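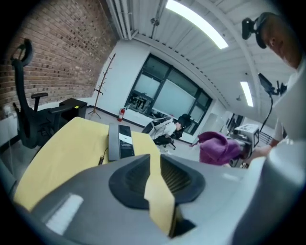 Yellow cloth, upright device and cable.

August, 3 pm. Chilli and ginger paste, batch 9. Dried chilli soaked 19 minutes, ginger grated with skin on. Ground both with salt, no oil. Heat noticeably lower than batch 8, ginger more forward. Kolbrún scored it 3 for burn.
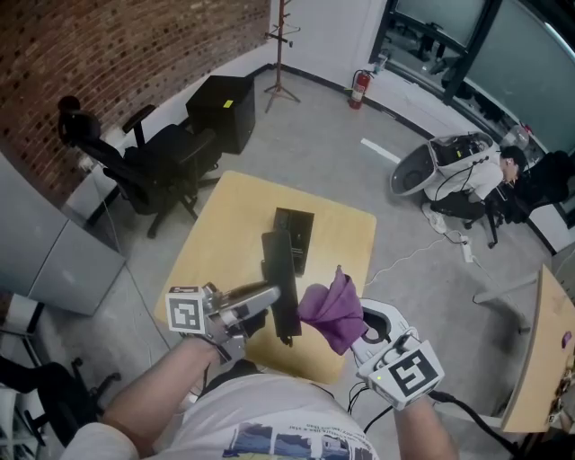

Split the batch into two jars, one with lime juice, one plain. Both in the fridge, lids labelled. Taste again after nine days. If the plain jar has dulled, drop the soak and toast the chillies dry. Virgil to order more Dandex ginger; the last lot was stringy.

2 comments
Svatopluk Hudec: Which salt?
Jahangir Liyanage: Try it peeled as a control.

3 shares
© Amissah kitchen notebook | Back to top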